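Towel on the bar won't dry between showers – bar, towel or me?

Posted in Bathrooms & Laundry
October 22, 2021

Shaohua Long
We moved into a unit with a small bathroom and one towel bar, mounted on the wall just past the vanity. The towels are ordinary terry cloth, nothing fancy. By the next morning mine is still damp and has begun to smell like a pond with ambitions. My partner says I hang it wrong. I wasn't aware there was a syllabus.

I've washed the lot twice with extra softener, which has made them smell like a pond with flowers in it. The bar is 40 cm long, if that matters. Do I need a longer bar, a heated rail, or different towels? 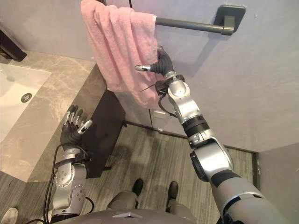 Granholm asked whether the fan runs after the shower or goes off with the light, and I have to confess it goes off with the light. There is a window, painted shut by some earlier tenant with strong feelings about draughts.

Mundwood
Your partner is right, sorry. A towel that's bunched up on the bar has a wet middle that never meets any air. Fold it once lengthwise at most, or better, open it right out and let it hang with the same amount front and back. On 40 cm you won't get a bath towel fully open, so put a hook on the back of the door for the second towel and stop making them share.

Skip the softener. It coats the loops and they stop soaking anything up. Do one hot wash with half your normal detergent and a cup of white vinegar, no bleach anywhere near it, then an extra rinse. Mine took 2 goes before the smell left. Leave the fan on for half an hour after you shower, and the door open once you're decent.

Cao
get a heated rail. paid $142 for mine, best thing in the house, including the people

Jusulo
Heated rails are lovely but check with the landlord before anyone starts wiring near a sink. Also check the bar isn't loose while you're there. Ours came off the wall after 5 years of wet towels and took a fair bit of plaster with it – the grub screw under the bracket had worked its way out. An Allen key would have fixed it in a minute.

Shaohua Long
Softener is in the bin and the hook is up. My partner has asked me to print Mundwood's first sentence for the fridge.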